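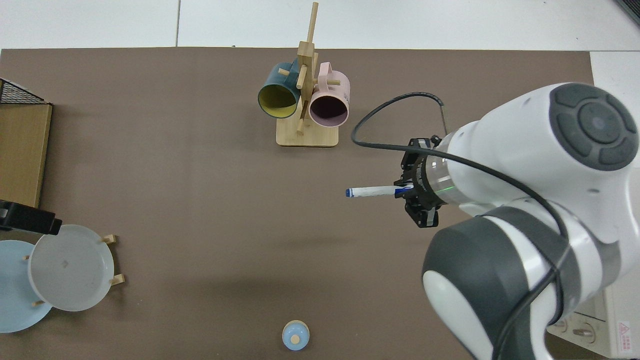 ## Re: Monday's open house – was it worth the drive?

> Hi all,
>
> I couldn't get away for the open house at Prollitby on Monday and I'm kicking myself a little. Did anyone from the list make it? I'd love to know what they had running, whether you could get close to the arms, and if the parking is still as bad as it was last time. We're thinking of bringing a group in the spring if they do another one.
>
> Also, did anybody ask about the Prata software? Last I heard they were still on the old version.

I went! And I'm so glad I did, even though it took me forever to find the right door (go in by the loading dock, ignore the sign for Clultesetti, they moved out and the sign stayed).

Parking first: still bad. I ended up 3 blocks away next to the tire place and walked back in the rain. If you bring a group, take one van and get there before 9.

They had 6 stations going, and I spent most of my time at the kitchen table one, which they call Nudo. It's two white arms over a big brown mat with ordinary kitchen things on it – a toaster oven, plates standing in a wooden rack, a mug tree with a couple of mugs, one of those little bells you'd tap at a hotel desk. I liked that it was all stuff I could have brought from home. You sit through a short talk, then you stand behind a tape line and get to ask for things. The line is close enough to see the finger linkages, so yes, you do get a good look.

One arm had a white marker with blue ends in its gripper while I was taking pictures, held out sideways over the mat. I asked what makes a marker harder than a mug and got a really good answer about how thin things leave you almost no room for error on the approach. The guy next to me wanted to talk about cable routing the whole time (the cable makes a big loop around the wrist and over the arm, so fair enough, I've snagged plenty of those myself).

They told us they'd logged 3,000 practice runs on that table since the summer, and that mugs and plates are where most of the hours went. I wish they'd put the numbers on a handout. I wrote mine on the back of my parking receipt and now I can't read half of it.
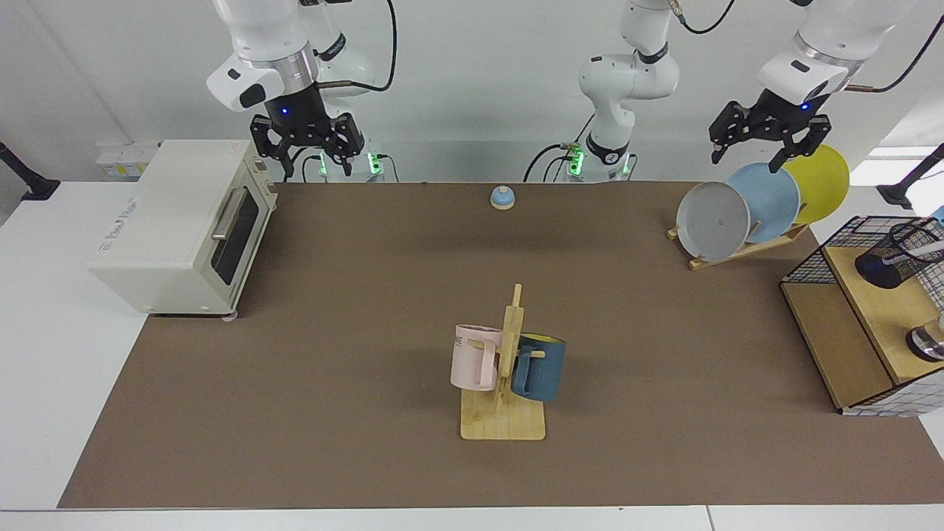

**Prollitby Tabletop Manipulation Team – Room 207**

That's what it says on the card they were giving out, so ask for Room 207 if you call. The front desk didn't know it by any other name when I tried "the robot kitchen."

On Prata: I did ask! They're on the new version at two stations and the rest will switch over in February. The new one has a much nicer replay screen, and they let us scroll through a run ourselves. I got a bit carried away with that and held up the line, sorry to whoever was behind me.

As for a spring visit, they said they'd take groups of up to 12 if you write ahead, and they'd like to know what people want to see. I'd vote for more time at the plate rack. If you're putting a group together, count me in, and I can drive if somebody else handles the parking!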